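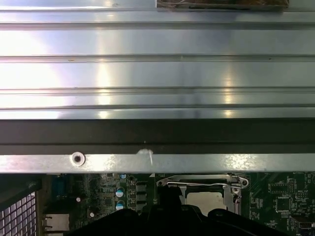
Wrist camera view of the socket area, with the gripper at the bottom.

Nuna Socket Kit: read me first
Bretbridge, March 19, 2022

Hello, and thank you for trying Nuna! The kit is meant for workshops that take old desktops apart, and these notes go with the recordings we send out alongside it (there are 30 of them, all made on ordinary office towers).

What you get
Fixture files to print yourself, the arm settings, and recordings from a wrist camera and a fixed one, so you can follow each move from both sides.
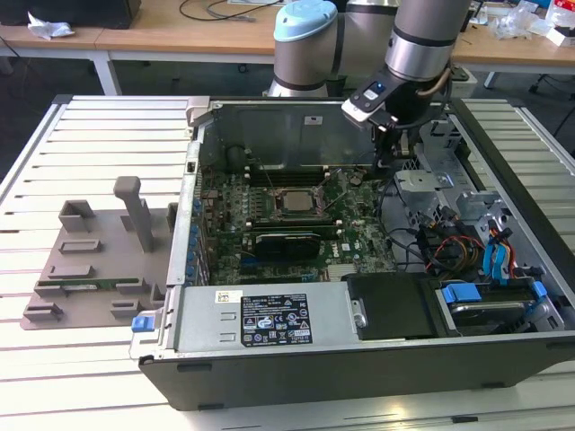 Fixed camera: tower on its side, fixture plate to the left.

Please lay the tower flat with the side panel off before you start, and do take your time over it.

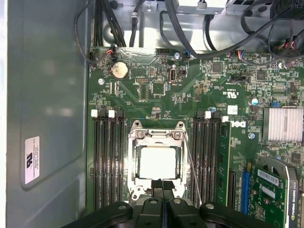

Questions and grumbles
Ruth Sugden looks after the recordings and Mansa Tetteh the fixtures, and they're both very happy to hear from you.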